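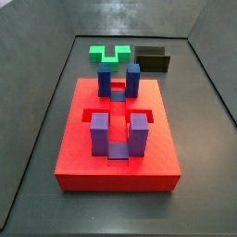 4. Recording examples for the puzzle task

This section covers recording sessions on the Plarkel cell with the puzzle kit. Finish Section 3 (camera mounting and arm check) before you start.

A word on expectations. The Plarkel brochure says the learning software "picks up a task in an afternoon." We have run the cell since February and have not had that afternoon. Plan for several days of recording, and plan to throw some of it out. The steps below are the ones that survived our own use.

4.1 Before the session

1. Wipe the floor of the enclosure and the top of the red board. Dust shows up in the recordings more than you would think.

2. Place the board in the middle of the floor with one long face toward the front. Do not tape it down. A model trained on a board that never shifts will fail the first time somebody bumps it.

3. Set the room lights the way they will be when the finished model runs. Glare on the back panel is acceptable if it stays about the same from one recording to the next.

4. Park the arm out of the camera's view.

5. Open the Nutsugah recorder and take one still image. Check that the whole cross-shaped recess can be seen and that the board's front face is inside the view.

Note: The black piece is hard to tell from the gray floor. The manual that ships with the kit claims the software handles low contrast "automatically." Ours did not. If you can't find the edges of the black piece in the still, neither can the model. Raise the light level and take another still before going on.

4.2 Choosing a starting layout

Each recording starts from a layout. Some layouts are bare, with every piece on the floor. Others are part-finished, for example with the navy and purple U-shaped pieces standing in the recess and the green and black pieces on the floor behind the board.

6. Pick a layout from the Lorine list. Do not make one up because it looks easier.

7. Set the pieces by hand, then close the enclosure and take a new still.

8. Compare the still to the list entry. Look closely at anything behind a tall piece. The upright posts of a U-shaped piece can hide part of whatever lies behind it, and a piece that is turned the wrong way may pass a quick look.

9. Type the layout number into the recorder. The "auto-detect layout" button is there, but we suggest leaving it alone. It mixes up layouts that differ only in how one piece is turned.

4.3 Recording

10. Press Record and wait for the tone.

11. Guide the arm through the move at a steady speed. One piece per recording.

12. Let go of the piece, back the arm out, and press Stop.

13. Mark the recording Good, Poor or Discard right away. Marks made at the end of the day tend to be generous.

CAUTION: Keep your free hand outside the enclosure while the arm is powered. The soft stop works from a force reading and should not be trusted with fingers.

CAUTION: Never push down on a piece that has jammed in the recess. Stop, cut power to the arm, and lift the piece out by hand.

14. After 10 recordings, change the layout. Long runs on the same layout add to the total without adding much else.

4.4 How many is enough?

Prindness, who supply the training software, recommend 1000 recordings per task. We could not find out where that number comes from, and it is suspiciously round. Our first set had 196 that we were willing to mark Good, and the model trained on it did fine on layouts it had seen and badly on the rest. Adding more of the same did not help. Adding layouts did, somewhat.

Hold back 9 layouts for testing and never record on them. If you are shown a success rate, ask which layouts it was measured on before you repeat it to anyone.

For exporting recordings and fixing wrong layout numbers, see Section 5.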